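Lista Éguas & Linhagens – arquivo de mensagens

De: Tove Ketilsson
Assunto: Re: A Dolora e o registo das coberturas
27 de março de 2022

Murray,

Li a tua mensagem duas vezes, a segunda com o studbook aberto ao lado, e continuo sem perceber de onde vem essa certeza toda.

Murray Kereama escreveu:
> A Dolora é filha do Stougaard, ponto final. Está no
> catálogo do leilão e basta olhar para a garupa.
> Quem diz que é filha do Culleck nunca viu
> nenhum dos dois a trote.

Vi os dois a trote. O Stougaard trotava como quem vai pagar impostos. Quanto à garupa, já me garantiram o mesmo sobre uma égua que afinal era neta de um cavalo de tiro, portanto peço alguma reserva.

O catálogo do leilão é aquele que dá a Bikine como castrado na página 41. No registo, a Dolora tem o número 2987 e o pai indicado é o Culleck, com a cobertura lançada em junho. O que existe do Stougaard é uma nota a lápis, na margem, sem assinatura. Respeito muito os lápis, mas não lhes compro potros.

Se alguém tiver o certificado original da mãe – o original, não a fotocópia da fotocópia –, que o digitalize e mande para a lista. Até lá, no quadro das linhas maternas, fica Culleck. A análise genética resolvia isto numa semana e custava menos do que as ferraduras que já gastámos a discutir.

Tove

Comentários

rita_m: A nota a lápis é do antigo proprietário, conheço aquela letra. Também escrevia os nomes dos cães nas margens.

Ventura: Garupa de Culleck, feitio de Stougaard. Empate.

Mensagens recentes

- Bikine: correção ao catálogo (outra vez)
- Feno molhado, quem aceita devoluções?
- As 20 éguas fundadoras, lista revista

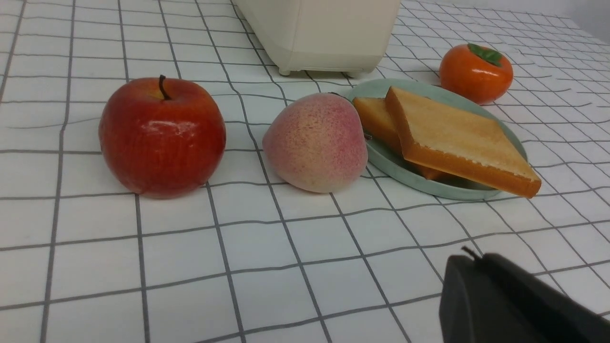

Maçã vermelha e duas torradas, sobre a toalha aos quadrados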